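Habte Folding Bookcase, Four Shelves
Assessment by the furnishings service, Prestside Adult Learning Trust
Prepared by Fasil Gudeta

The Trust was asked in August to recommend a bookcase for the reading rooms at Dosalport and Fumville. Both rooms are let to other groups in the evenings, so shelving has to be folded and put away by one member of staff without tools. The Habte folding bookcase was one of 3 models considered and is the only one that met this requirement in full.

The bookcase arrives in a single carton. The two side frames are hinged at the back, and the shelves lift up to lie flat between them. No assembly is needed beyond removing the packing strips and fitting four felt pads to the feet. The pads are supplied loose in a paper envelope, which was missing from one of the cartons delivered to Fumville. The supplier sent a replacement without charge.

The unit is 68 centimetres wide when open. This is narrower than the fixed shelving it replaces, and users should expect to lose the space of six or seven paperbacks on each shelf. The depth is sufficient for most reference books. Large atlases and bound music scores overhang the front edge, and we do not advise storing them on the upper two shelves.

Opening the unit takes a few seconds. Closing it requires more care. The second shelf must be raised before the third, and if the order is reversed the hinge on the left side binds. The instruction sheet mentions this only in a footnote. Staff at Dosalport have fixed a printed notice to the inside of the frame, and we suggest that other sites do the same.

Stability is satisfactory on a level floor. The reading room at Fumville has old boards with a noticeable slope towards the window, and there the bookcase rocked when books were taken from the top shelf. A folded card under one foot cured the fault for the day, but adjustable feet would be the proper answer — the maker offers none for this model. Wall fixings are included and should be used wherever children are admitted.

The finish is a clear varnish over pale timber. It was chosen partly to sit well with the light wooden tables already in use across the Trust, and the match is close enough in daylight. Under the older strip lights at Dosalport the bookcase looks a little yellow beside them.
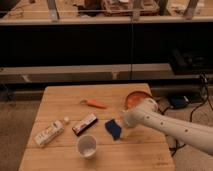
A light-coloured wooden table with a planked top.

Marks were wiped off the varnish with a damp cloth, with the exception of ink from a felt pen, which left a faint stain on the lowest shelf. The maker advises against spray polish. We had no difficulty with labels, provided that they were removed within the week; those left on for the length of a course took a little of the surface with them.

Noise was raised by several readers. The shelves drop into place with a sharp knock, and in a quiet room this is disturbing. The effect can be lessened by lowering each shelf by hand to the last few centimetres. A strip of felt along the supporting rail would be of more lasting use, and we have written to the supplier on this point. No reply had been received when this assessment was prepared.

The combined stock of the two rooms is 3000 volumes, of which only the lending collection is to be housed in folding units. Each bookcase held 100 paperbacks of ordinary size in our trial, with a little room to spare on the bottom shelf. The shelves showed no visible bend at the end of the term. Books must be removed before folding, and this remains the main drawback of any furniture of this type. At Dosalport they are moved in crates on a low trolley, which adds noticeably to the time needed to clear the room.

The bookcase is recommended for purchase at Dosalport. At Fumville it is recommended on condition that the floor beside the window is levelled, or that the units are placed along the inner wall, where the slope is slight. It is not recommended for corridors or entrance halls, where the projecting feet may catch a wheelchair or pushchair.

Sites wishing to borrow the trial unit before placing an order should apply to the furnishings service at Prestside. The unit is lent with its wall fixings and a copy of the Dosalport folding notice.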